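Workshop Tips: Trying Out a Gripper Before You Buy One

A small bench arm is handy for holding, passing and sorting parts, but the gripper matters more than the arm. I tried two sets of fingers this winter, the Nellis flat plates and the Sodus padded ones, and ran both in simulation before spending money on either. Notes follow for anyone setting up the same thing in a garage.

Start with the table. Model your own bench at its true size, including any raised strips along the sides. I left mine out in February and the arm planned straight through them.

Put the camera on the wrist if you can. A fixed camera over the bench is easier to mount, but the gripper hides the part just when you need to see it. Use a wide lens and expect the table edges to look bent.

Add a lamp to the model. Even lighting makes every gripper look good. A single strong light from one side throws hard shadows, and those are what confuse the software on a real bench.
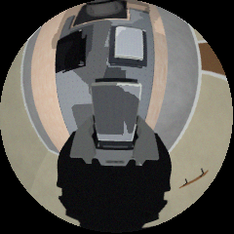
Workshop Tips, No. 203, page 6

With a wide wrist view, the table sides curve outward and the gripper body takes up the lower part. Check how much of the work surface you can still see past the plates. Dark parts lying in shadow lose nearly all their detail, so move the lamp before you change any software settings.

Run the same pick 20 times with each set of fingers and write down every miss. The Nellis plates did better on square blocks. The Sodus pads were better on anything round, and slower to let go.

Close slowly. Phyllis Nuttall wrote in to say she halved the closing speed on her Flanagan controller and stopped knocking parts sideways. I did the same and kept it.

Don't compare grippers on different controllers. Donal Mulligan lent me a Besell unit and my Sodus results changed enough that I had to start over.

Keep the fingers clean. Wipe the pads with a damp rag and let them dry before the next run. Sawdust ruins the grip faster than wear does.

Save your settings under a new name each time. Mine are in a notebook by the vise, with the date and the finger set at the top of each page.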